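03/02/2022

Eating alone, properly

I have lived on my own for two years now and I have only just started eating at a table. Before that I ate over the sink, or off the arm of the sofa, or standing in front of the open fridge like a man waiting for a bus.

The trouble with cooking for one is that the world has decided against it. A cabbage serves 16. A tin of chickpeas is one dinner, then a second dinner you didn't want, then a small bowl under cling film that you move from shelf to shelf until it's old enough to throw out without guilt. I once made a lentil soup from a recipe I had failed to halve and was still meeting it in the freezer the following April.

My friend Viktória Szalai has lived alone far longer than I have and takes a hard line on all this. Her view is that you must cook as if somebody slightly judgemental is coming round. You sit down. You use a plate. If you want wine you pour it into a glass and put the bottle back in the cupboard, and then you get up again for the second one so that you at least have to think about it. I told her this sounded exhausting and she said yes, that's manners.

So I've been trying. I bought a single-portion cookbook from the charity shop (somebody had written "no" next to the risotto, in pen, and they were right). I joined a veg box scheme called Folora, which sends a "solo" box that would feed a family of rabbits for a week. I have learnt that one egg is a snack, two eggs are a meal and three eggs are a bad day.

What I hadn't bargained for was the quiet. You chew, and you can hear it. I tried the radio but it's all people arguing about trains at that hour, and I tried a book but it needs a third hand. For a while I propped the phone against the pepper mill and watched a woman in Portugal restore chairs. Viktória says that counts as having someone round, which is the only time she has ever let me off anything.

Some things I now believe. Half an onion never gets used, so put the whole one in. Soup is fine but not two nights running. Toast is allowed as long as something is on it that had to be chopped. The washing up takes four minutes and I used to put it off for three days.

I still eat over the sink now and then, usually a peach, and I don't count that.

Next week I am having an actual person to dinner, so if anyone knows how to make two portions of anything, the comments are open.
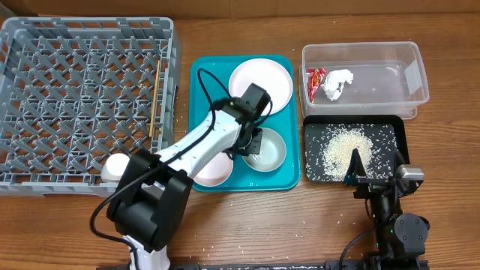 Pink plate, grey bowl, teal tray, and a chopstick in the rack.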